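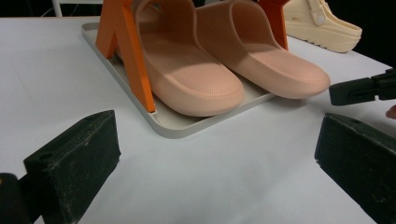 From: Florêncio Louro
To: Flalov list
Subject: Re: Tarkia master, side B level

Aurora Patrício wrote on 13th August:
> Side B of the Tarkia test pressing sounds dull next to the
> file. Is that the cut or the plating? Track 4 is the worst.

Probably the cut. Track 4 sits near the label, where the groove speed is lowest and the top end goes first. My copy does the same from about 12 kHz up.

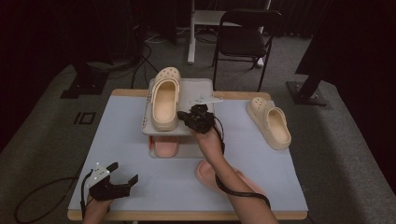
Side A is fine, so I would leave it alone. For side B, two changes:

- swap tracks 2 and 4, so the drone piece ends the side
- drop the level by 1 dB and recut

Martim has the unlimited mix of track 4 - please send that one to Baptista, and leave out the version with the 3000 Hz boost. The run is still 199 copies. If the new lacquer is cut before November, the sleeve needs a new track order too.

Florêncio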